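BASSIST WANTED - Pretorius (heavy metal, Stadmont)

Our bass player is moving away so we need someone in before June. Originals only, no covers. First album was out on Grandberg, second one half written, demos ready to send.

What we're after:
Own amp and a bass that stays in tune
Fingers or pick, dont mind
Two rehearsals a week, evenings
Backing vocals a plus, not essential
Any age, any gender. Current lot are 26 to 55
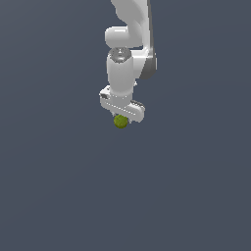
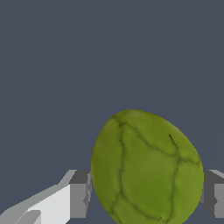 Set is 60 minutes, mostly fast, a few slow ones in drop C. Up to 2 gigs a month, bit more in summer. Money gets split evenly after petrol and van hire. Not a living, so keep the day job.

Auditions at Timer rehearsal rooms, Stadmont, upstairs. Learn two songs off the demos, then we'll jam for a bit and have a chat. Drums and PA there already, bring your own leads. Parking round the back after six.

To apply: short message to Zodwa Msimang (drums) through the contact form, with a link to you playing somthing. Phone recording is fine. Say which evenings you can't do.

Closing 17/01/2020. Everyone gets a reply, might take a few days.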